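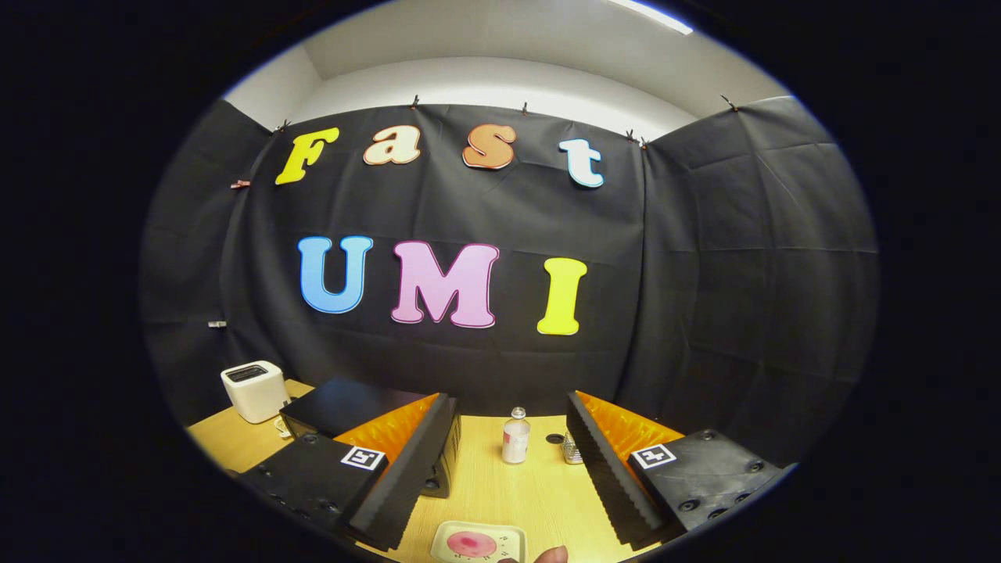 Photo: Noura Nseir

Section 5: Setting up the Curo speaker for a party

I've dragged my Curo to more birthdays than I can count, and this is the order that works for me. The booklet in the box does it differently, but I like to get the sound sorted before I touch the lights or hang anything up.

1. Charge it the night before. A full charge takes 5 hours with the plug that comes in the box (my phone charger took forever, so don't bother).

2. Pick a spot at chest height, a foot or so out from the wall. Corners make the bass boomy, and my kitchen corner is the worst of the lot!

3. Hold the power button until the ring turns blue, then let go. If it turns orange you've held it too long - just switch it off and start over.

4. Open Bluetooth on your phone and tap Curo. Keep everybody else's phone off it for now, or you'll spend the evening fighting Walid for the playlist.

5. Play a song you know well and set the volume to 10. Walk to the far end of the room and listen. The dial goes up to 12, but I only use that outdoors.

6. Plug in the microphone last, with its own slider all the way down, and bring it up slowly while someone talks.

Note: Fabric on the walls soaks up some of the high notes. If you've put up a big cloth backdrop, nudge the treble up two clicks.

Caution: Don't point the microphone at the speaker. It squeals, and it's hard on ears and on the speaker too.

Caution: Keep drinks off the top. The vents are up there.

Pairing a second speaker is in Section 6.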